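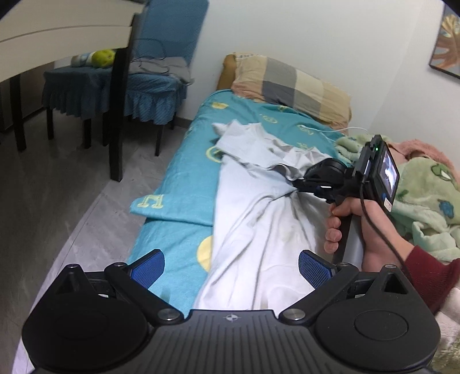

*Figure 1. The bed used as our folding surface, with a white garment spread over the turquoise sheet.*

# Folding Shirts on a Bed: A Small Study of Everyday Laundry

Student project report, Home and Daily Living course
Aug 25, 2026

## Why we picked this topic

When our group first sat down to choose a subject, we had some pretty grand ideas (one was a whole survey of how families in the Gellel neighborhood share their chores, which would have taken us years). In the end we kept coming back to something much smaller that all of us do every week and that all of us complain about, and that was folding clothes. Most guides we found for the reading part of the course assume you own a big clear table or a folding board. In our homes the clothes get folded on the bed, with the pillow still there and a blanket shoved to one side. So we decided to take the bed seriously as a place to work!

The project ran from March into the summer under the course's practical work unit, which is called Prukunon, and we are grateful that the unit let us spend so much time on shirts.

## What we wanted to find out

Our main question was whether a soft, wrinkly surface makes a fold come out worse, and if so, what a person can do about it without buying anything. We also wanted to know which part of a shirt causes the most trouble. Before starting, most of us would have said the sleeves. We were partly right, but the collar turned out to deserve a good deal more respect than we had given it.

## How we worked

We kept a log of every fold, and by the end it held 2,518 entries. Of those, 1,148 were short-sleeved shirts, 796 were long-sleeved ones, and the rest were a mix of smaller things that we grouped together. A fold went down as "neat" if the finished piece could be picked up and put on a shelf without opening, and as "redo" if it could not. It is a simple rule and we know it is a little rough, but everyone could apply it the same way, and that mattered more to us than having a fancy scale.

For the short-sleeved shirts we followed the same order each time. The shirt goes down flat with the neck toward the pillow. One sleeve comes in across the chest, then the other, then the sides, and the bottom comes up last.

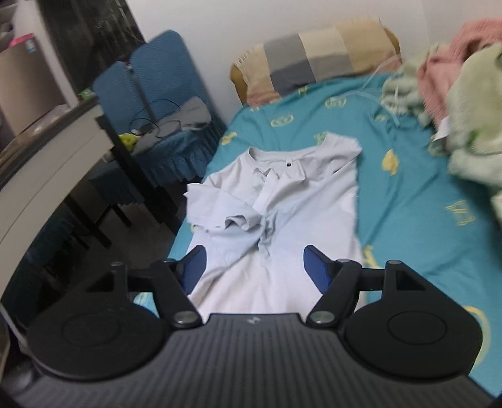
The first sleeve is where a lot of our "redo" marks began. When it comes across the chest it likes to bunch up in the middle, and if you leave those creases alone they get pressed into every fold after that. We got into the habit of stopping for a moment and running a flat hand from the middle outward before touching the second sleeve. It feels slow when you have a big pile waiting, but it saved us time overall, and the folds really did look better for it.

Collars need the same kind of patience. A wide collar falls open as soon as you let go, and on shirts with a placket the front tends to slant off to one side and pull the rest of the shirt with it. Straightening the placket first, even before the sleeves, was the best change we made all term.

## The bed as a work surface

We promised in our plan to say something about the surface itself, so this section is a bit longer than the others. A fitted sheet that has been slept on has ridges in it, and a thin shirt picks up every one of them. Pulling the sheet tight takes a few seconds and helps a lot. A printed sheet was nicer to work on than we expected, too, because a pale shirt is easy to see against a strong color like turquoise and you notice right away when an edge is crooked. 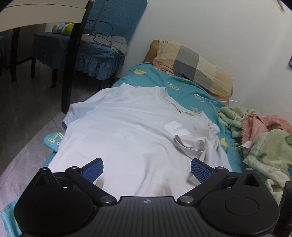 Space is the other half of it. Blankets piled along one side eat into the width of the bed, and so does a second garment left lying on top of the first. We tried a rule of one piece at a time, with everything else off to the side, and stuck to it for 30 sessions. The rule was easy to forget and we forgot it often, but the log shows fewer redos on the days we remembered.

We also started checking each piece for stains before folding it. A faint brownish mark near a hem is very easy to fold out of sight and then find again weeks later, when you are in a hurry and need that exact shirt.

## What we would do differently

We would write down the fabric of each piece from the first day, because we only began doing that halfway through and could not use the numbers. We would also like to repeat the work on a firm table and compare the two properly. Our second group, working under the name Platum, has already asked for our log sheets and plans to start with towels and pillowcases.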